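Back on the hand tool after a week of arm calibration. Sowmya Murthy wants the tin task done before we move to drawers, so that is what the bench is set up for: wooden table, one rectangular tin with rounded corners, and whatever small part is on the list. The demonstrator holds the tool, picks the part up, puts it in the tin, backs out. The policy gets trained on that, then runs on the Votov arm with the same fingers bolted to the wrist.

First block was 60 demonstrations, mine. Start pose was the usual, jaws fully open, camera looking down past the fingers at the table. I kept the approach slow for the first third and then noticed from the logs that I was speeding up, so the set is uneven. Daiane Furtado thinks that is fine and that a bit of spread in speed helps. I would like to see it tested before I agree.

Four demos rejected by the Gronon checker for tracking loss. All four at the same point, where I turn the wrist inward and the tool comes close to my chest. Standing a half step to the left fixed it. I have written this on the card by the bench, where the last note on the subject is from August and says the opposite.
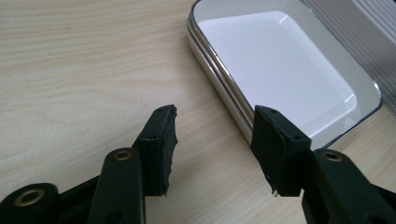 Trarnden, 9 Mar 2022

Second block. Checked the pads before starting. The left one is ragged along its inner edge, fibers sticking out. The right one is better on the broad face but has a few loose strands low down. I trimmed nothing. If I change the pads halfway through a set, the first half shows one outline in the camera and the second half shows another, and I don't know how much the model leans on that. Daiane says not much. Sowmya says finish the set and then change both sides together. Went with Sowmya.

The inside of the tin is a nuisance for exposure. It is bright white and the fingers are black, and with the light coming from above the camera has to pick one. Locked exposure at 3 steps under what auto wanted. The tin floor keeps its inner step at that setting, and the linkages go dark, but the brass rings still show up, so I can tell by eye whether the two sides are opening evenly.

Ran the block by hand in the morning and tried the same task by remote control after lunch, with the Poojary handset driving the arm. Much slower. By hand a demo takes me about 5 seconds. With the handset I spent longer than that lining up with the rim, and I hit it twice – no damage, but the tin slid and I had to put it back on its mark. The trouble is depth. Holding the tool I know where the tabletop is without looking for it. On the handset I was guessing from shadows.

The one thing the handset does better is the release. The opening command is a clean step, whereas my hand lets go gradually and sometimes drags the part a little as it opens. In the logs my releases look like a slope. Must ask Daiane whether we should label the release at the start of the slope or the end, as we have been doing neither consistently.

Sowmya wants the failed approaches kept in a separate folder and not deleted. Renamed them by hand, which used up the rest of the afternoon – a script for this is overdue.

To do: order pads, both sides. Tape a new mark for the tin, the old one is lifting at a corner. Redo the release timing on yesterday's set once Daiane answers. Charge the second handset battery.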